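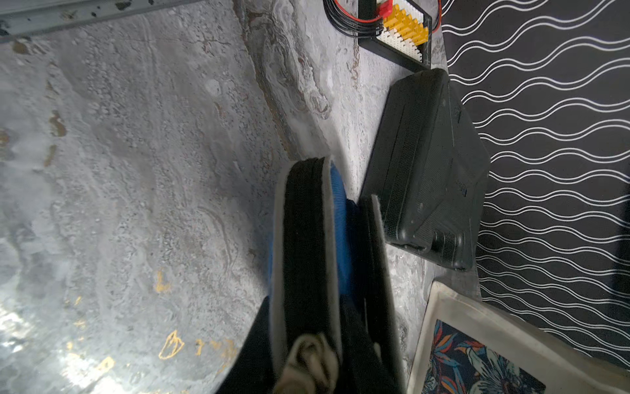

Oltier representative asked that the minutes state plainly whether packing staff would lose hours once the arms take over bag filling, as the notice put up at Samonte had left that open. The chair replied that no contracted hours change before June and that any later change would come back to this meeting first.

Staff and Automation Liaison Meeting, Predport site
Held Feb 15, 2022
Present: packing, maintenance, stores, Oltier, Stemine (by phone)

1. Previous minutes
Agreed, with one correction: the cell is fed from circuit 12, not from the stores circuit.

2. Handling of soft goods
Stemine reported that cloth remains the slowest class of item. A rigid case keeps its shape when gripped; fabric folds and has to be gripped again. Work with two arms on one bag continues. Packing staff noted that a person opens a bag by feel and asked whether the arms have any equivalent. Stemine will answer in writing.

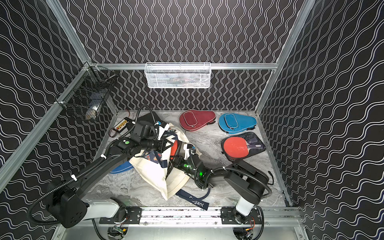
Until that answer is received, bags in the live orders will be packed by hand. The cell will be used for trials only, and its results will not be set against individual pick rates.

3. Changes to duties
Two packing posts now include cell attendance: loading, clearing dropped items and logging stops. Attendants said the log takes up to 30 minutes of a shift – time not allowed for in the rota. Rota to be amended. Maintenance asked that attendants do not reset an arm after a second stop on the same item. Agreed.

4. Training and grading
Oltier proposed that attendance be graded as packing work. Packing staff disagreed, as the duty includes fault reporting. Not settled. Job description 2219 to be redrafted and sent round before the next meeting.

5. Any other business
Stores asked for a marked walkway past the cell. Maintenance to measure up.
Request for a quieter stop alarm – passed to Stemine.

Next meeting to be called when the redraft is ready.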